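Chapter 4
Watching a Task Being Done: The Demonstration Visit

4.1 Purpose of the visit

A reader who has worked through Chapters 2 and 3 will know how a handling task is written down as a list of steps. This chapter deals with the same task as it is shown to visitors. The case used throughout is the August open day at the Darnenmont site, where the kitchen work of the Moltik project was run in simulation and put up on a large screen.

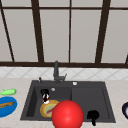
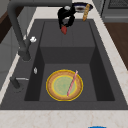 Kitchen sink task, simulated. Both views include a round plate in the sink.

An open day is a poor place to measure a system and a good place to learn what has to be measured. Visitors ask what counts as finished. They ask whether a run may be stopped by hand, and who decides. The staff at Darnenmont had answers to the second question in writing and none to the first, and the definition of a finished run was changed the following week. The new wording is given in Section 4.4.

4.2 Terms used in this chapter

A run is one attempt at a task, from the reset of the scene to the stop signal. A stop signal may come from the program, from the operator or from the time limit. A reset returns every object to a starting position drawn from a stored list. A session is a set of runs carried out without a change to the program.

The word "demonstration" has two meanings in this field. In Chapter 6 it means a recorded example from which a program learns. In the present chapter it means a showing to an audience. Where both senses are needed, the second is called a showing.

4.3 The log

The Moltik log held 3,152 runs at the close of the open day. Of these, 1,052 were ended by the time limit and 582 by the operator. The remainder were ended by the program. None of these figures is a success rate. A run ended by the program may still have left an object in the wrong place, and a run ended by the operator may have been stopped for a reason that had nothing to do with the task, such as a question from the floor.

The log was kept in the Jerberg format, with one line for each run. Each line gives the run number, the starting position, the cause of the stop and the time taken. The Salazar format, used in Chapter 3, has no field for the cause of the stop and cannot be used for the exercises that follow.

Before reading on, the student should draw up a blank log sheet with the four Jerberg fields and leave 2 spare columns at the right. The spare columns will be filled in Section 4.5, where operator notes are added and the question of late entries is dealt with.

Handling Tasks in Practice, Chapter 4. Copyright Jerberg. All rights reserved. Contact the publisher for permission to copy. Back to top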